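Trusgate Code for Tabletop Handling
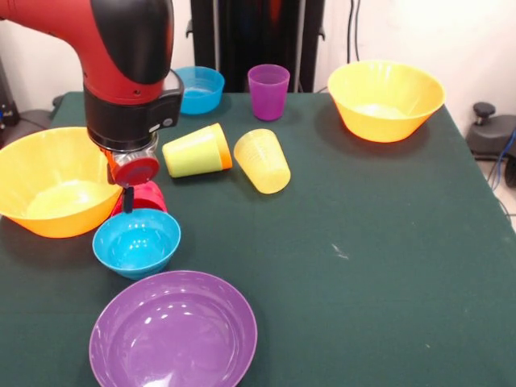 The Trusgate Code for Tabletop Handling, usually shortened to the Trusgate Code, is a voluntary code of good practice for robot arms that pick up and put down household objects on a table. It covers cups, bowls, plates and similar light items handled by a single arm with a two-fingered gripper. The first edition was published on July 17, 2018. It is not a legal requirement and does not replace national safety law or the machine maker's own instructions.

Background

The code grew out of a set of working notes kept at the Malham laboratory, where different teams shared the same arms and found that their results could not be compared. One team cleared the table between runs, another left fallen items where they were, and a third changed the table covering without writing it down. Oratile Baloyi and Lingyun Fang drew the notes together into a draft of 16 clauses. The draft was tried at a second site, Tevham, during December, and clauses that staff there found unclear were rewritten or dropped. The published text has 11 clauses.

Scope

The code applies to arms fixed to a floor or bench. Mobile robots are left out, as are arms that handle knives, glass, hot liquids or food. Work in which a person and the arm reach for objects at the same time is also outside its scope, and users are told to carry out a separate risk assessment.

Main provisions

Table and covering. The table must not rock when the arm moves at its highest permitted speed. A cloth covering may be used if it is fixed so that it cannot be dragged by the gripper. It should be plain, matt and of one colour. Loose threads and lint are to be removed at the start of each day.

Objects. Plastic tableware is preferred. Items that are cracked, chipped or sticky are taken out of use. The set should include shapes of different height and width, and at least one see-through item if the arm relies on a camera. Objects may be upright, upside down or on their side, but the starting layout has to be recorded before the run begins.

Gripping. Thin-walled cups and bowls may be held by the rim. The code asks for the lowest closing force that keeps the item from slipping, and this is to be found by test for each type of object. Fingers must not be driven into the table, and a downward force limit is set in the controller for that purpose.

Fallen objects. An item that tips over during a run stays where it is until the run ends, unless it rolls off the table. Operators may not reach in to set it upright while the arm is powered.

Cables. Power and data cables are kept clear of the area the arm can reach, with enough slack for full travel. Any cable crossing a walkway is covered.

Stopping. An emergency stop must be within reach of the operator's normal position and tested before the first run of the day. After a stop, the arm is restarted at reduced speed.

Records. Each run is logged with the operator's name, the object set, the layout, the outcome and any stop. Failed runs are kept in the log and counted with the rest.

Use

Compliance is declared by the user and there is no certificate. A checklist by Unathi Hlongwane, issued as Annex 2, is often used on its own by teaching laboratories. It takes roughly 4 minutes to complete. Rimkutė, a maker of training cells, prints a shortened form of it in its handbooks.

Criticism

Unai Vallejo has argued that the clause on coverings makes results look better than they would on a patterned or shiny kitchen table. Dineo Maluleke has questioned the rule on fallen objects, which in her view leads to long runs where little can be learnt. A note added to the second edition allows a run to be ended early if no object remains within reach, provided that the reason is logged.

See also

Emergency stop
End effector
Risk assessment
Robot calibration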